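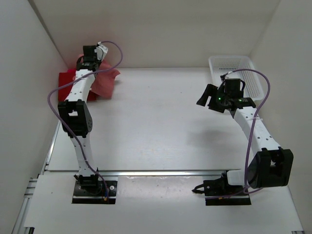
Red cloth, two shades of it.

Thread on red fabric and why it gives people trouble in the wash. I did alterations and laundry for a small theater wardrobe in Skarkley for 18 years and most of the questions I still get are about red.

Red dye isn't one thing. Cotton, wool, nylon and polyester all take different kinds of dye, and each kind holds on in its own way. Two shirts that look the same on the hanger can act nothing alike in water.

Cotton is the usual offender. A deep red on cotton takes a lot of dye, and some of it never bonds to the fiber. The factory is supposed to wash out the extra. Cheap goods get a short rinse and you finish the job at home.

Polyester is the easy one. The dye goes in under high heat and mostly stays there. If a red polyester tablecloth ruins your whites, check the trim first. The trim is often cotton or rayon.

Silk and wool can go either way. I don't put red silk in water until I've tested it, whatever the label says.

The test: wet a white cotton rag, press it on an inside seam, hold it there a minute. Then rub lightly. Do the rub again with a dry rag on a dry spot.

Color on the wet rag means it will bleed in the wash. Color on the dry rag means it will rub off on your skin, your couch and your car seat. These are separate problems. A cloth can have one and not the other.

Dry rubbing is harder to cure. Washing helps a little. Dark red denim and red velveteen are the worst I've dealt with. We lined everything in that velveteen and it still marked the shirts underneath at the collar.

New red cotton goes in alone for the first wash. Cool water, regular detergent, plenty of room in the drum. Look at the water if your machine lets you. Pale pink is fine. If it looks like fruit punch, wash it alone again.

A full machine is a mistake here. The loose dye needs water to go off into. Pack the drum and it settles on whatever is closest.

Take it out as soon as it stops. More damage gets done by wet clothes sitting in a pile than by the wash. A damp red sleeve lying on a white collar overnight will leave its shape.

Salt and vinegar. People ask every time. Neither one sets the dye in a finished cotton garment you bought at a store. Salt is used in the dye bath when the cotton is being colored, and vinegar is used with dyes for wool and silk, so I can see where the advice comes from. My grandmother used both and her dish towels were pink.

There are dye fixatives sold for cotton. They work on some dyes. You usually can't find out which dye you have, so try it on something you can afford to lose. It can shift the shade a bit.

Color catcher sheets do pick up loose dye. I use them for mixed loads that have already been washed a few times. I wouldn't trust one with a brand new red towel and a white shirt.

We bought red cotton from a mill outlet called Cloutier for a long time. 700 yards of it for one production, for banners. It came on several rolls and two of the rolls were a different red.

Which brings me to dye lots. Fabric is dyed in batches and no two batches match exactly. Red shows it more than navy or black does. Under shop lights you may not see it at all. Take both pieces to a window and lay one over the other.

If you're making curtains or covering chairs, buy it all on one day off one roll and get extra. I'd add a yard for every 6 you think you need. Going back for more in a month is how you end up with one cushion that looks orange.

Same goes for napkins and towels sold in sets. If you want them to stay matched, wash them together every time, even the ones you didn't use. The one at the bottom of the drawer will stay dark while the rest fade.

How red fades depends on the dye. Some go toward pink, some toward orange, some toward brick. Sun does more than washing. We had a red wool coat on a dress form near a window for one summer and the left shoulder never matched again.

Storage: clean, dry, out of the light. Don't put red against white with nothing between them, especially in a basement. Humid air is enough to move a loose dye over a few years. A washed white sheet in between is fine, you just might lose the sheet.

Now the part people write to me about. You already washed it and everything is pink.

Don't put it in the dryer. Heat makes the stain a lot harder to get out. Keep the pink things wet, take the red thing out, and wash the rest again right away.

If they're still pink, soak in cool water with oxygen bleach, the powder kind, dissolved first in warm water. Leave it overnight. Not for silk or wool. I've had shirts come back after three soaks that looked hopeless after the first.

Chlorine bleach on plain white cotton is a last step. Never on anything with spandex in it, it goes yellow and the stretch dies.

The worst case I had was in a rented hall in Skustness. 200 white napkins for a dinner, washed by the hall with one red apron. We soaked them in tubs and got most of them back. The rest got dyed gray and used as polishing cloths.

If the stained thing is itself printed or striped, go slower. Test the oxygen bleach on a hem. You can lose the good color along with the bad.

One on ironing: use a press cloth on red, from the wrong side. A hot iron can turn some reds brownish. Often it comes back as the cloth cools, but I've seen it stay. Also the dye can transfer to the board cover and from there to your next shirt.

Someone asked about the Grernow market and whether the red linen there is any good. I bought two lengths in May. One washed clean on the second go. The other is on its fifth wash and still giving off color. They came from the same stall.

I'll do indigo next. Different set of problems.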